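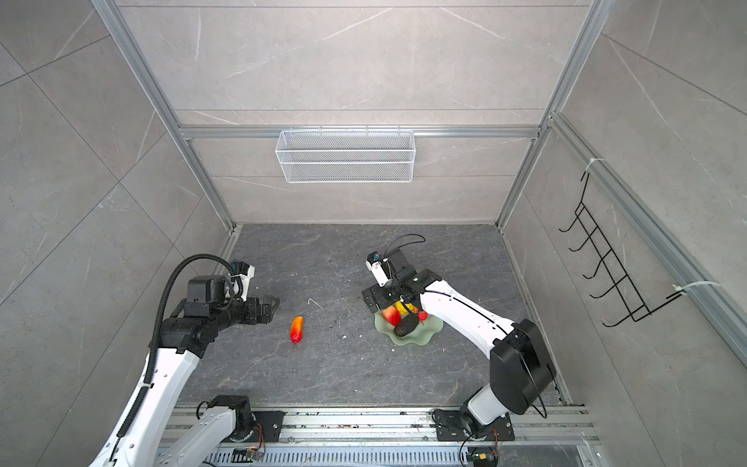 Toy fruit on the scalloped green plate, with the wire basket and hook rack behind.

28/11/2023

Play kitchen sets from Boton go out on loan across Hulham

Families, playgroups and childminders in Hulham can now borrow a complete play kitchen set, free of charge, from the Boton toy library. The new sets bring together toy fruit and vegetables, serving dishes and simple storage, so that children can fill a dish, carry it to the table, clear it all away and start again.

There are 30 sets to borrow, and between them they hold 112 pieces of toy produce chosen for their colour and shape. Apples, strawberries and peppers are all in the mix, and the pieces have been picked so that very small hands can manage them.

"We had such fun choosing these," said Loredana Gentile, who runs the toy library. "You put a red apple and a strawberry in front of a two-year-old and off they go - it's lunch, it's a shop, it's a picnic for the bears. We wanted enough variety to keep that going for a whole fortnight's loan."

The idea came from a trial in September, when 50 households took home a smaller box of play food and wrote down what their children did with it. Many of the notes came back with the same request: somewhere to put everything at the end.

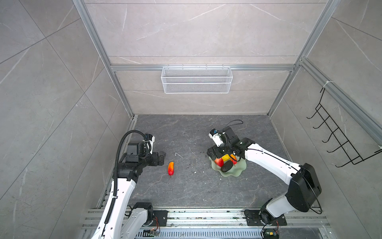 Storage has therefore been given as much thought as the food. Borrowers can ask for a basket, a hook rack or both, and the library's leaflet has ideas for fixing them at a child's height. Baskets suit the bulkier pieces, and hooks are handy for aprons, cloths and little bags.

Jolanta Górecki, a childminder who took part in the trial, said tidying had become part of the game. "Mine like to sort by colour first and then change their minds and do it by size. The pepper is always last because everyone wants to be the one to put it away! I've had it turn up in a welly more than once, but it does get home in the end."

Dishes were the other big talking point. The library looked at plain plates and partitioned trays before settling on wavy-edged pieces in pale green.
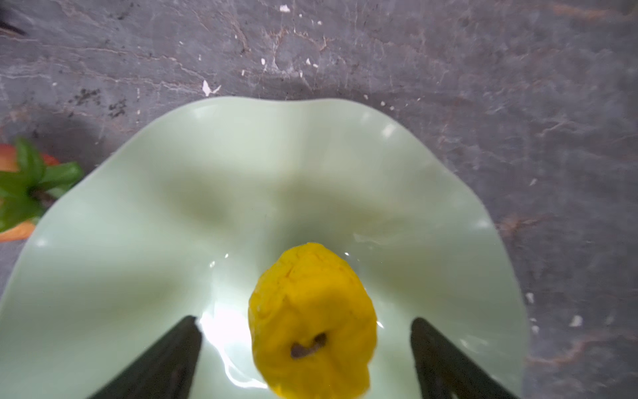
Cinzia Sorrentino, who helped choose the tableware, is delighted with how it sets off the food. "Yellow on that green is lovely," she said. "Children notice these things. They'll take a piece out, turn it round and put it back until it looks right to them, and I could watch that all afternoon."

The project was paid for with a grant of £4000 from the Drullness Fund, which also covers replacement pieces for the first year. Borrowers are asked to wipe everything down before it comes back, and to let the library know if anything is missing so that the set can be made up again before the next loan.

Sets can be reserved at the Boton desk in the Sala building, Hulham, during normal opening hours. Loans are for two weeks and can be renewed once if no one is waiting.

Notes to editors

Boton is a community toy library serving Hulham and the villages nearby. Membership is free.

For interviews or further details, please ask for Lamisi Amissah at the Boton desk.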